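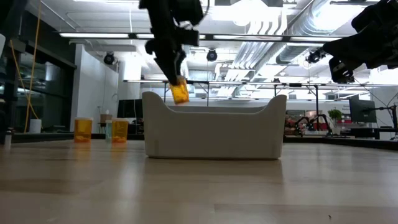

I got to Faith Muli's place on a Saturday with a bag of lemons, and she had the kettle on before I'd found a chair. Faith has kept bees behind her house in Rotich for three years now, and she can talk about them until it gets dark (I was happy to let her!).

"I bought one hive and figured I'd lose it by winter," she told me. "Then it swarmed into the neighbor's plum tree, and I had to learn fast."

She has three hives these days and took 237 jars of honey last season. Most went to friends and the Flukeo market — a few came home with me, I'll admit.

I asked about stings. She laughed and rolled up a sleeve. "You move slow and you don't wear perfume. I still get it in the ankle every August."

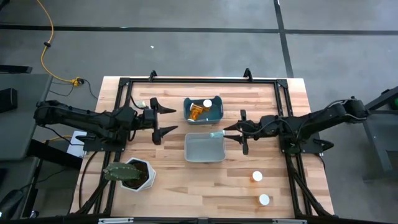 What She'd Tell a Beginner

"Go to a club meeting before you spend a dime," she said. "Put your hands in somebody else's hive first. If you hate it, you're out one afternoon."

She also says to leave the bees more honey than you think they need. Her first fall she got greedy, and she still sounds sore about it.

Comments

Mercy Mussa: Loved this! Does she sell the dark honey too?

plumtree_neighbor: I was there for the swarm. Loud!

Recent Posts

Lemon Bars, Two Ways
A Morning at the Flukeo Market
My Tomatoes Gave Up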